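Trays and the Bare Tabletop

The standard advice on desktop organization is to give every object a container. I think the advice is wrong in its order of operations. A container should be the last thing added to a table, after the surface has been cleared and its working area decided. Most people buy the tray first and then look for things to put in it.

My interest in this is practical. I keep a light wooden table in a carpeted room, and for three years it carried pump bottles, pens, a tape dispenser and whatever had come in with the mail. Each item had a defensible reason to be there. Together they left a working area about the size of a place mat.

A tray does one useful job: it sets a boundary. A pump bottle standing on open wood can migrate, and it leaves a ring wherever it stops. The same bottle in a shallow tray has an address, and drips from the nozzle land on something that can be rinsed in a sink. For this purpose a low rectangular tray with smooth walls is better than a deep one, which hides its contents and collects more of them.

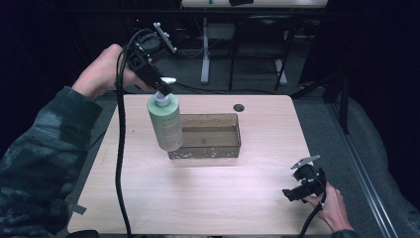
What the tray costs

Every tray has a footprint, and the footprint is permanent in a way that a single bottle is not. You can push a bottle aside with the back of your hand. A loaded tray has to be lifted, so it stays, and the work is arranged to fit it. Translucent trays look lighter on the table but take up the same area, and they show residue sooner. I count that last point in their favor, as dirt that can be seen gets washed off.

Sem Van Rooij, with whom I have argued this for years, holds that an empty surface is wasted capacity. He cites the old Prornthorpe office, where every desk had an identical set of trays and no one lost a stapler. I accept the part about the staplers. I also remember people there reading large drawings on the floor.

A table is for spreading out work. Its value is the largest uninterrupted rectangle it can offer at short notice, and storage should be measured against that figure.
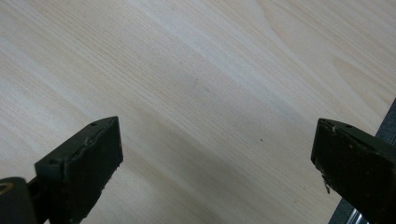

Pale wood with a small dark speck or two, visible once the surface is clear.

Bare wood is also easier to inspect. Specks show up against a pale grain, and a cloth can cross the full width in one pass. On a crowded table the cloth goes around things, and the dirt stays at their edges — exactly where a tray will later be set down on top of it.

My own rule is now fixed. One tray, placed off center, holding only what is used daily. Anything else goes in a drawer or on a second table. If the tray is full, something leaves before anything is added. I do not buy a larger tray.

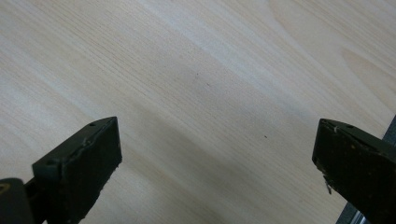 Should the tray have a mat under it?
Only if the base is hard enough to scratch the finish. Lift the mat when you wipe the table, and let both sides dry before putting it back.

The rule has one weakness, and Sem found it quickly: the second table fills up. Mine has. I would still keep the clutter there, a few steps away, and have the first table clear at eight in the morning when I need it.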